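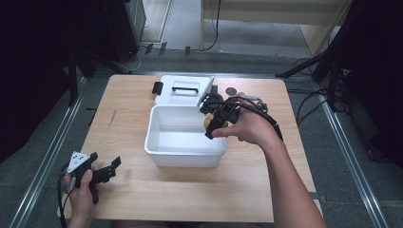 Putting away, lid open first. Gripper in each hand.

Bench tips: recording pick-and-place with hand-held grippers

Quick page, typed between sessions. Mostly for people at Jullbridge starting on the Peltik tasks, but anyone collecting demos by hand can use it. We did 1,758 demos for the storage box study and threw out 585 of them. Most of the tips come out of that second pile.

What we were testing, short version: does a policy learn better from clean, identical demos, or from demos where the person starts the box and the object somewhere different every time? Varied won. Not by a lot on the easy placements, by plenty once the box was turned. Full numbers are in the Nakside write-up, go there for the tables.

Before you start

Lid all the way back. A half-open lid swings and then you're correcting for it, and the policy learns the correcting.

Cable over the wrist, never under the palm. Tape it if you have to.

Clear the tabletop of anything that isn't in the task. Coins, caps, tape ends. We had a run of 215 demos with a stray washer in view and had to check every one to see if it mattered. (It didn't much. Still lost an afternoon.)

Marker plate facing up and clean. Dry cloth, no spray.

During

Slow on the approach, normal speed on the lift. People do it the other way round when they get tired.

Come in over the rim, not past it - leave a finger's width of air. Scraping the rim was our biggest reason for tossing a demo.

Idle hand stays idle. Park it at the front corner and leave it there with the jaws open. If it wanders, the recording has a second arm doing nothing useful in twenty different ways.

Breathe out on the release. Sounds silly, cut my wobble right down.

Move the box between takes. A few inches, a bit of a turn. Don't measure it, just shove it. That's the whole finding really, so please dont skip it.

Stop after 2 hours. Demos past that point got tossed far more often.

Finger pads

Check the pads before each session. Rough top edges we live with. A loose flap is another matter, it can catch on soft objects and change the release. Trim with small scissors, never pull. If you swap a pad, swap both sides and write down wich session it was, becuase grip changes and you'll want to know later.

Open the fingers wide over bare table and look straight down between them before take one. 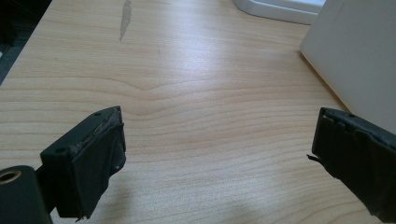
Niazi wrote in to say the pad advice is too soft: "We swap on a schedule, worn or not. Mixed pad wear was in our data for a month and we couldn't tell it apart from the effect of moving the box."

Fair. We logged swaps but not wear, so I can't rule it out for ours either. Going to rerun the turned-box set with fresh pads in August and put the result on this page.

Sorting after

Watch at double speed, tag keep / toss / ask. Don't argue with yourself over the asks, give them to somebody else.

Keep the tossed ones in their own folder. Don't delete. We went back to ours twice.

Fumbles that recover are keeps. Fumbles where you put the thing down and start over are tosses.

Name files by session and take number, nothing clever.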